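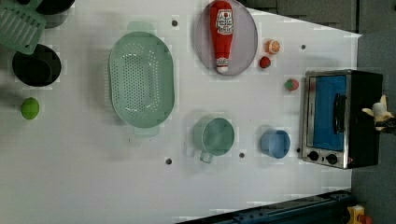
Gravbridge café has put its spiced drinks on already and I think it's too early. A latte with cinnamon in it is a December drink to me. Plain coffee was fine.
redamansour, 6/27/26

kob_orndale
Disagree. I drink chai all year and nobody minds that. Why is nutmeg different?

redamansour
Chai isn't sold as a season. This had a leaf drawn on the sign.

tikutow26
It's the syrup I object to. I asked for one pump and got 3 or 4. Ingvarsson on the high street grind their own spice and it costs less.

kob_orndale
Ingvarsson's is gritty at the bottom. I'd still take the syrup.

redamansour
Might try the Ingvarsson one, in December.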